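Stoltow presenta Duvoneck, un kit de pinzas de dos dedos para tareas de encajado en cartón

Marín – Stoltow abre en diciembre los pedidos de Duvoneck, un kit de manipulación para robots de dos brazos destinado a puestos de embalaje. El suministro comprende 2 pinzas de dedos articulados, una cámara de muñeca por brazo y el software de captura y reproducción de trayectorias.

El kit se ha desarrollado para la introducción de cajas pequeñas en cajas mayores de solapas abiertas, una operación en la que la holgura es reducida y el cartón se deforma con el uso. La fuerza de cierre se ajusta por software hasta un máximo de 80 N.

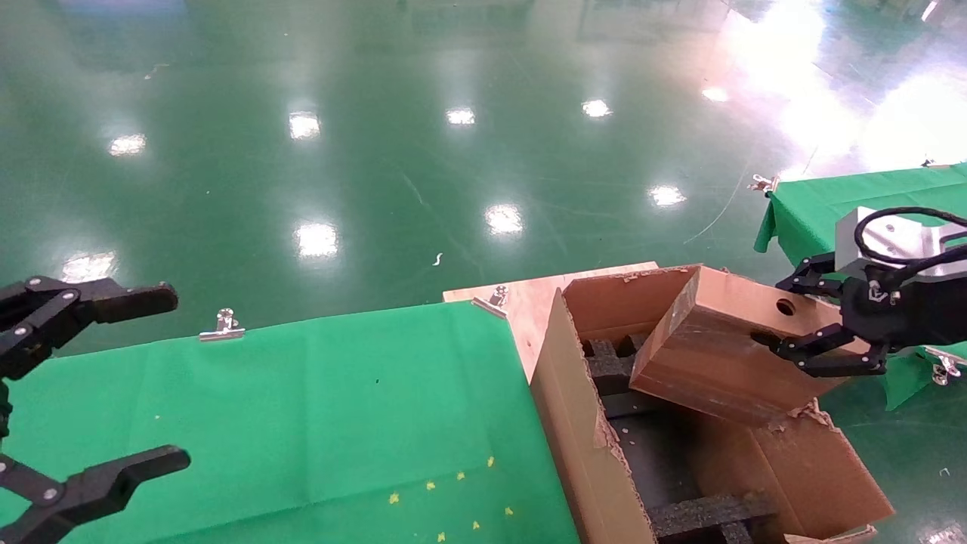 La campaña de ensayos, realizada en la sala de pruebas de Pirninside, sumó 2.096 ciclos de encajado. Se emplearon de forma deliberada cajas ya gastadas, sin sustituirlas entre series, para registrar el comportamiento del agarre sobre bordes irregulares.

«El cartón nuevo da poca información. Los parámetros de cierre se fijaron con material deteriorado», señala Farhad Salehi, responsable de ensayos de Stoltow.

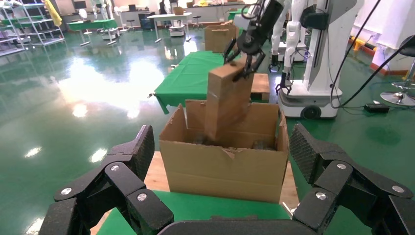
Descenso de una caja alta hacia una caja abierta, desde la cámara de muñeca.

Las cámaras de muñeca registran la aproximación desde cada brazo – también cuando es el otro el que sostiene la pieza – y las secuencias se almacenan sincronizadas con la posición de los ejes.

«El integrador recibe los mismos ficheros de configuración que usamos en Pirninside y puede modificarlos», indica Eifion Phillips, director de producto.

Duvoneck se entrega con cableado, placas de adaptación y manual en español e inglés. La garantía es de 2 años. El precio se facilita bajo consulta al departamento comercial de Stoltow en Marín.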